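El archivo Rosard incorpora 698 negativos del fondo familiar Lý

Aug 21, 2020 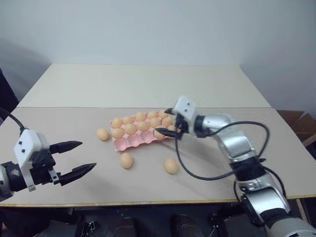

El archivo fotográfico Rosard ha concluido la catalogación del fondo Lý, formado por 698 negativos y 5 cuadernos manuscritos de una familia que salió de Vietnam a finales de los años setenta. El material abarca retratos de estudio, reuniones domésticas y vistas de calle anteriores a la partida. Los negativos de 35 mm llegaron enrollados, sin fundas y con curvatura acusada. Para el traslado se usaron bandejas de pulpa moldeada con alvéolos individuales, de geometría semejante a la del cartón rosa de la fotografía, con sus tres hileras de huecos para huevos, pero fabricadas con pasta sin ácido y con tapa plana. Cada rollo ocupó un alvéolo y recibió una signatura provisional a lápiz.

La descripción ha corrido a cargo de Hiếu Võ, responsable de fondos personales, y de Quang Quách, que transcribió los cuadernos. Estos contienen listas de nombres, direcciones y fechas de toma, y han permitido identificar a la mayor parte de los retratados en las series de interior. Las vistas de calle presentan más lagunas: varias carecen de referencia topográfica y figuran en el catálogo como «lugar sin determinar».

La captura se efectuó a 16 bits por canal, con perfil de color incrustado y escala de grises de control en cada sesión. Los archivos maestros se conservan en TIFF sin compresión – las copias de consulta, en JPEG – y se almacenan en el repositorio Drondo, con 2 réplicas en sedes distintas y verificación periódica de sumas de control. Los originales, ya aplanados y en fundas de poliéster, han pasado al depósito climatizado.

El catálogo distingue entre la fecha de toma y la fecha de copia, dato que en inventarios anteriores aparecía fusionado en un único campo. También recoge las anotaciones escritas en los márgenes de los cuadernos, en vietnamita y en francés, con transcripción literal y traducción al español. Los nombres propios mantienen los signos diacríticos del original; el buscador admite la consulta con y sin ellos.

Las imágenes podrán consultarse en línea a partir de noviembre. Quedan excluidas temporalmente las que muestran a personas identificadas cuya autorización está en trámite. Las solicitudes de reproducción en alta resolución y las propuestas de identificación de personas o lugares se tramitan mediante el formulario del archivo, indicando la signatura completa del negativo.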